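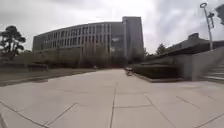 Kurkbridge Exchange

The Kurkbridge Exchange is a short-stay cultural travel programme that places visitors with families in the river town of Nakport. It is run from an office in Kurkbridge and was set up by Ashraful Sarkar, a former language teacher. Its brochures describe it as "a meeting of equals", a phrase that has been disputed both by former guests and by people in Nakport.

Origins

Sarkar has given two accounts of how the programme began. In the earlier one, printed in the travel newsletter Trukuvis, he missed a ferry at Nakport and was taken in for the night by a family of net menders. In the later one, used in the brochures since the programme started charging fees, he stayed for 10 weeks and was asked by the town's elders to bring others. No elder has been named, and the newsletter piece does not mention any such request.

The first party had 14 guests, most of them retired teachers. They slept in family homes, ate with their hosts and spent their mornings at the primary school, where they were supposed to help with English lessons. Several later wrote that the pupils already spoke it well enough and had mainly wanted to practise on somebody new.

Format

A standard stay lasts 10 nights. Guests are given a phrase sheet, a host family and a loose timetable of market visits, cooking and school mornings. The programme says the timetable is "led by the hosts". Copies from different years are nearly identical, down to the same spelling mistake in the word for breakfast.

Guests are asked not to hand out sweets, money or pens. Photography of children needs a parent's consent, though a guest's letter in Trukuvis said that this was explained only on the last evening, by which time most of the party had full memory cards.

Claims and criticism

The programme states that 1,000 guests have taken part and that 111 families have acted as hosts. Neither figure has been checked by anyone outside the office. The second is hard to square with the size of the old quarter, where all the homes are said to be, unless families who hosted under two surnames were entered twice – a possibility the office has neither confirmed nor ruled out.

Host payments are another sore point. Families receive a fixed sum per night, which did not change for several seasons while the price to guests went up. Sarkar has said the difference covers insurance and staff. Accounts have not been published.

The claim of lasting friendship between guests and hosts rests mostly on letters chosen by the programme. Some are plainly sincere. They were also nearly all written within a month of the guest's return, and say little about what follows.

The Xia visits

A return scheme called Xia was announced one December, under which Nakport families would travel to Kurkbridge as guests. Two visits are recorded. The scheme still appears in the brochure, with no dates given.

See also

Homestay
Language exchange
Volunteer tourism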